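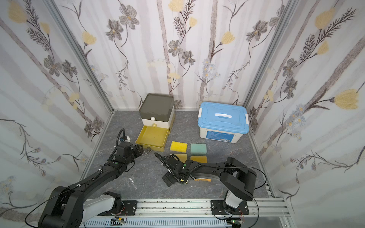 Esmaeil Parsa
Household Storage Group, Hulell

3.1 Containers and items

The sorting task uses two containers that are common in small kitchens and differ mainly in how they are opened. The first is a three-tier drawer unit with an olive-grey top, a cream middle tier and a mustard-yellow lower drawer. The second is a white plastic box with a light blue lid, closed by a latch clip at either end and carried by a handle across the middle. Both stand towards the back of the work surface (Figure 1), which leaves the area in front of them free for the items to be put away.

The items are 5 rectangular sponges in yellow, orange-yellow and mint green. Sponges were preferred to the folded cloths of the Negri layout – cloths lose their shape between trials and the starting arrangement is then hard to repeat. The colours overlap on purpose, so that sorting by colour alone leaves some choices open.

Each layout was repeated 31 times. A trial begins with the sponges on the surface and ends when all of them are stored and both containers are closed. Trials longer than 100 seconds were stopped and scored as incomplete. A sponge left protruding from a drawer was counted as not stored, even where the drawer could be pushed most of the way in.

Figure 1. Brulisico layout with the lower drawer open and the lidded box to its right. Patterned panels enclose the surface on 3 sides.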